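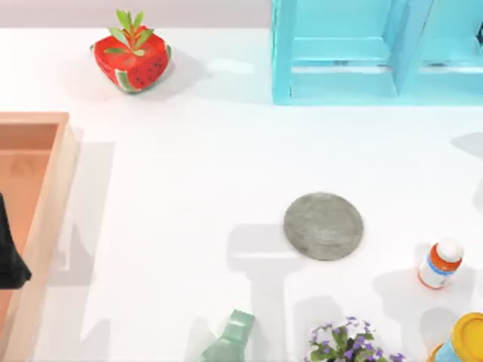 Watermelon box and turquoise shelf unit on a white tabletop.

Flumolora Makers' Market: Frequently Asked Questions for Sellers
Last updated 4 March 2020

Hello and welcome! If you've found your way to this page, you're probably thinking of taking a table with us, or you've already taken one and are now lying awake wondering about extension cords. We've gathered up the questions that come in most often and answered them as fully as we can (Azadeh says too fully, but she's the one who has to answer the phone when something gets left out).

What is the Flumolora Makers' Market?
It's an indoor market for people who make things by hand and would like to sell them to other people face to face. We hold one in spring and a bigger one in December, both at the old Trinda hall on the corner across from the post office. You'll find soap, pottery, knitting, children's toys, cards, jam, and one very popular maker of birdhouses. We have room for 70 tables, and they do fill up.

How much does a table cost?
A table is $60 for the day. That covers the table itself, two chairs, your name on the map we hand out at the door, and coffee in the kitchen until it runs out. We don't take any share of what you sell. Half tables used to be possible but we've stopped offering them, as the arrangements got complicated and people ended up with elbows in each other's displays. If you'd like to split a full table with a friend, you're very welcome to, and one of you should fill in the form and mention the other person on it.

How do I apply?
Fill in the form on the Sellers page and attach a few photos of your work. They don't need to be fancy. A kitchen table and some daylight will do nicely. What we're looking for is a fair idea of what you make, how big it is, and what sort of thing might go well beside it. Hooman Asadi reads every application and tries to write back within 5 days, though in the run-up to the holiday market please give him a little grace.

My work is made partly from bought pieces. Does that count as handmade?
This one comes up a lot, and we do understand why! Nearly everything has something bought in it, even if it's only the thread. If you've bought plain beads and strung them into a necklace, that's your work. If you've bought a finished necklace and put it on a nicer card, we'd say it isn't. There's a great deal of ground in between, so when you're unsure, write to us and describe what you do from start to finish. We'd much prefer a long email in advance to an awkward conversation on the morning.

What size are the tables, and can I bring my own?
Ours are the standard folding kind, six feet long, and they're all the same height. You may bring your own if it fits in the same space. Please tell us ahead of time so that we don't set one out for you and then have to carry it back down the stairs.

Do you provide tablecloths?
We don't, I'm afraid. Bring one that reaches the floor at the front if you can, and you'll have somewhere to hide your boxes and your lunch. Plain colors usually show the goods off best, although Sơn Mạch has sold his wooden spoons from the same loud orange cloth for years and does very well with it.

Any advice on setting up a display?
Oh, plenty. The mistake most of us make the first time is laying everything flat. People walking by see a table from the side and from above, and anything lying down more or less disappears. Use small shelves, crates, upturned bowls, a cake stand, whatever you've got at home. Leave a bit of bare space between things, too. It feels wrong when you've brought so much with you, but a crowded table is hard to look at, and you can always refill as you sell. Put one cheerful item near the corner where people come toward you from. And do a practice run at home the night before, then take a picture of it on your phone so you can copy it in the morning.

Should I put prices on everything?
Yes, please do. Many shoppers are too shy to ask and will simply put the item down and move along. Small stickers, little tags, or one clear sign for each kind of thing all work well.

Can I have electricity?
There are outlets along the back wall and beside the stage, and those tables go first to sellers who need them. Tick the box on the form if that's you. Bring your own extension cord, and some tape to hold it down where people walk. We can't allow anything that heats up, such as kettles, glue guns, or wax warmers, because the wiring in the hall is older than most of us.

What time can I get in?
The side door opens two hours before the market does. You may pull up there to unload, and then please move your car to the Demirtaş lot behind the bakery, where we have permission to park all day. Behrouz Taheri will be at the door with the map and can point you to your table. If you have heavy things, ask him about the cart.

Can I pack up early if I sell out?
We'd love it if you stayed. An empty table makes the whole row look as though it's closing, and your neighbors may still be hoping for a good last hour. Leave some cards out, take orders, have a chat. If there's a real reason you have to go, find one of us and we'll sort it out.

What if I have to cancel?
Let us know at least 3 weeks ahead and we'll refund the full fee. After that we'll still try to pass your table on to someone from the waiting list, and if we manage it you'll get your money back as well.

May I bring my children, or my dog?
Children, gladly, as long as somebody's keeping an eye on them. Dogs have to stay home, apart from service dogs, as the hall's insurance won't cover the rest.

Who do I talk to if my question isn't here?
Write to Azadeh Rostami through the Contact page, or call in the evening after supper. For questions about food and jam labels, ask for Amirhossein Rahimi, who keeps the current county rules in a binder and will happily read them to you.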